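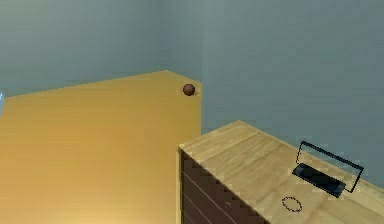
Nieminen asked at the morning review whether simulated rooms could teach the system anything that a real room would not later correct. The question was entered in the minutes. My answer was that the Cletstead set is meant for early training only, and that the real-room set from Tasport will follow once the first has been accepted.

5/5/22. The count of accepted examples in the Cletstead set stands at 3,041. The target for this stage was passed in March, but the team agreed to continue until each object type has at least 1,000 examples of its own. The small ball is well supplied. The flat objects are not, and they will be given priority in the next session.

A total of 20 examples were set aside today. In each of them the written instruction named an object that did not match the goal on record. They are to be relabeled by hand and checked by a second reader before they return to the set. 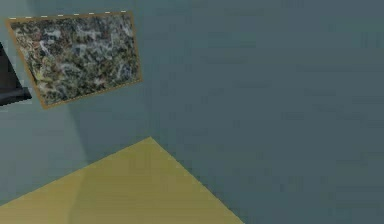 The second matter was the rule for views in which no movable object appears. Uvano's guidance is to discard them. I have asked that 5 percent be kept, so that the system also learns when to look elsewhere. The request is under review, and no such views will be deleted in the meantime.

Storage was checked before closing. The backup finished without error. Tomorrow: flat objects, then the revised wording for the labeling guide, section on goal markers.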